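**Microwave oven** — a box that heats food by jiggling the water in it. I look after this page with Naveen Sandhu, and we both cook in ours most nights!

## Controls

Older ovens have two dials, while newer ones go for flat buttons (mine has 11, and I use perhaps three). Plus and minus keys usually nudge a setting up or down, and the door button tends to sit at the bottom — as on this cream Midea. 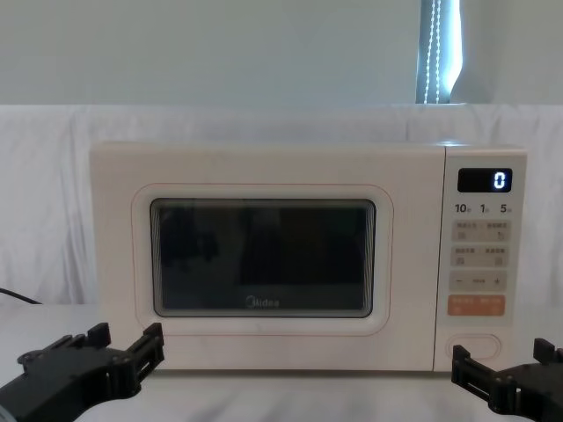

## Cleaning

A bowl of water with lemon, heated and left to stand, loosens most splashes.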